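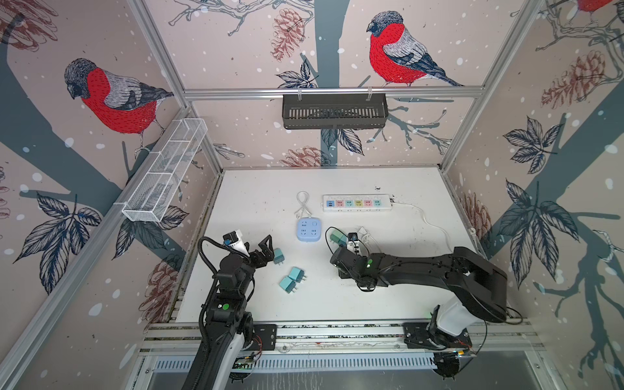 Projects > Larville bench > Tiwari > README

Tiwari: two controllers compared on one two-arm bench

This folder contains the recordings and the notes from our comparison of two arm controllers, Groltodham and Zurkance. Both were run on the same pair of arms, with the same grippers and the same cameras. Only the controller software was exchanged between the runs. The work was made at the Larville bench in February and the folder was frozen on February 24, 2021.

We wanted to know which controller is better for small electrical items: plug adapters, a plug with its cord, a power strip with coloured sockets. Such things are light and slide easily when a finger touches them from the wrong side. Our older tests used foam cubes, and with foam cubes the two controllers looked the same to us.

What is inside

The set has 1,089 recordings. Of these, 264 are marked "paired", which means that the same start layout was given to both controllers. For a fair comparison please use only the paired ones. The others were made while we were still changing the speed limits, and they are kept for people who want to train on them.

Each recording has one folder with:
- video from the fixed camera
- video from the left and the right wrist camera
- joint positions and gripper opening, in one table
- a short text file with the task and the result

All video is stored at 25 frames per second. The joint table is written faster than the video, so please join them by the time column and do not use the row number.

Tasks

1. Pick up. One arm takes an adapter from the table and lifts it clear. It counts as done when the adapter is held for the full waiting time.

2. Hand over. One arm lifts the adapter and the other arm takes it in the air, over the middle of the table.

3. Slow approach. The open gripper comes down over a block and stops before closing. We added this task late, and it became the most useful one, as small errors of position are very easy to see from the wrist.

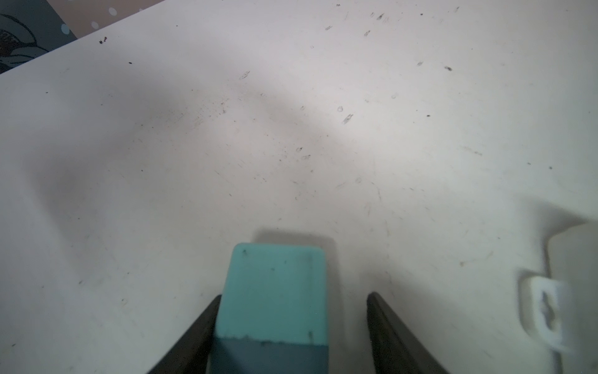 Cameras

The wrist cameras look down between the fingers, so the fingers are always in the view. We did not crop or mask them. Dust and small crumbs on the white table are also left in. We tried to clean the table before every session in the first days, but then the pictures were too different from normal use, and we stopped.

The fixed camera was moved a little between sessions. The file layout.txt says which position belongs to which recording. If you need a calibrated view, take only the recordings with position A.

The patterned walls are inside the view of all cameras at some moment. One of our older detectors marked leaves as cables – if yours does the same, train it with the wall included. 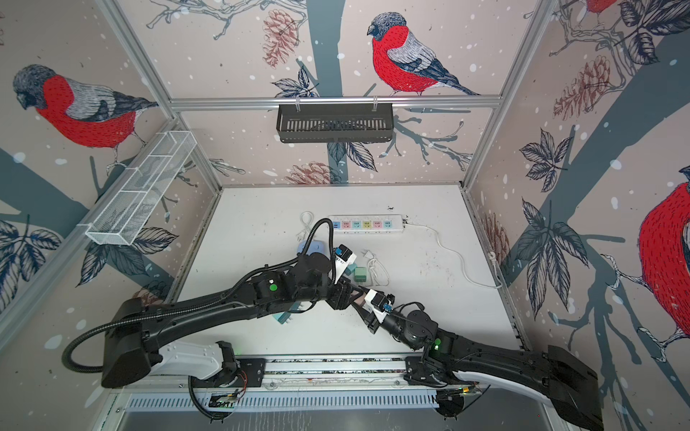

Fixed camera, both arms reaching in over the table with the grippers close together.

What we found

Groltodham is smoother at low speed. In the slow approach it stops softly and the fingers do not shake. When the two arms work near each other it becomes careful, and sometimes one arm waits for so long that the task runs out of time.

Zurkance is quicker and handles the hand over better. Its weak side is the last part of a downward movement, where it can go a little too deep and push the item away. With a lower speed limit this is improved, but we had to find the limit by trying.

For work with one arm we would choose Groltodham. For two arms we stay with Zurkance for now.

Known problems

- In 36 recordings the right wrist video starts late. They are listed in late_start.txt, and none of them is paired.
- Gripper opening is given in motor units. We have no conversion to millimetres that we trust.
- The result was written by the operator. In the hand over task, "partly" was not always used in the same way.
- The cords on the table were not put back to exactly the same curve between paired runs. Only the adapters were placed by template.

Use

You may use the set for research and teaching. Please write "Tiwari bench set, Larville" when you publish something with it, and tell us if you find a recording with a wrong label – we will correct the list and leave the video files unchanged.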